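Sornine Records Board > Singles and Albums > Chukwu - which pressing of "Brultton" is the real first?

Started by flatwound_ed
Sunday, August 4, 2019

flatwound_ed wrote:
I have two copies of the Chukwu debut LP, "Brultton", both on Dromirow. One has the lyric insert and a plain white inner. The other has no insert and a printed inner with the band photo. Both say catalog number 2576 on the spine. The discography on the old fan site says the insert copies came first, but it gives no source. Does anyone know for sure?

The side A running order is the same on both. The matrix on the insert copy is hand-etched and the other is stamped.

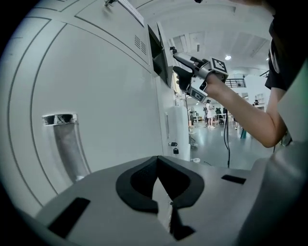
Reply #1
marlow_tapes wrote:
Insert copy is the first. I bought mine at the release show and it had the insert. Hand-etched matrix too. The label only had 200 made for that run and sold most of them at shows.

Reply #2
sidethree wrote:
I don't think the matrix tells you much here. Dromirow used two plants in the first year and one of them always etched by hand, including on represses. I have a later Dromirow single from the same plant and it's etched.

The printed inner also costs more. A small label usually spends the money up front and cuts back on the repress, so I would put the photo inner first.

Reply #3
marlow_tapes wrote:
Usually, maybe. But I was there and I have the record. The photo inner shows the second drummer, and he didn't join until the February after it came out.

Reply #4
sidethree wrote:
Are you sure that's him? The photo is pretty dark. The lineup credit on the back cover is the same on both.

Reply #5
flatwound_ed wrote:
I looked again with a lamp. There are four people and the one on the far left has a beard. I can't say more than that. The back cover names the first drummer on both copies. 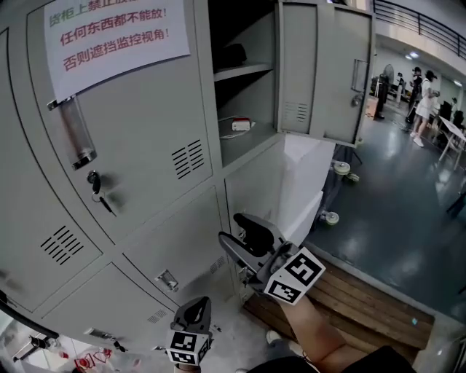

Reply #6
kestrel45 wrote:
The first drummer never had a beard that I saw, and I went to most of the local shows. So I'm with marlow on this. They probably just didn't pay to redo the back cover.

For what it's worth, the insert copies go for almost 100 dollars now and the photo inner for a lot less. Buyers seem to have made up their minds.

Reply #7
sidethree wrote:
Price only shows which one is harder to find. I'll give you the beard, but I'd still like to see a dated review copy before the discography gets changed.

Reply #8
flatwound_ed wrote:
Fair enough. I'll list mine as "insert version" and "photo inner version" for now. If anyone has a promo with a press sheet, please post the matrix from both sides.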